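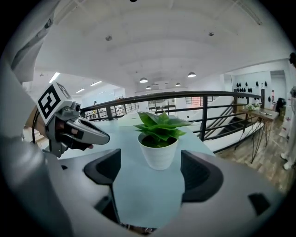 Plant in a white pot between the two finger pads, upper floor.

Gallery: tracking software for the hand-held gripper

On this page we collect pictures from our work at Coltcombe. The project has the name Grurus, and it is the software that takes the video of a hand-held gripper and gives back the path of the hand. Nyokabi Makokha wrote the tracking part and I, Nilton Huanca, am responsible for the planner which uses the paths later.

The picture at the top is a good one for explaining the perception side. The square marker on the white cube gives us a known pattern near to the lens. The rest of the room must give the other points. Railings are difficult for us: the balusters all look the same, and the matcher likes to jump from one to the next. In March we added a check which compares each match with the motion sensor, and now such jumps are thrown away before the path is computed.

Shiny table tops are the second difficulty. A reflection of a lamp moves when the camera moves, so it should not be used as a fixed point. The filter for this is still slow, and it takes 27 milliseconds for each image on our older computer. The tracker keeps at most 800 points per image. With 2000 the result was not better and the map became too large to load.

The replay tool can be tried by partners at Fiswood and Alvarado. Please write to Nyokabi for the access.

Page updated 2 July 2020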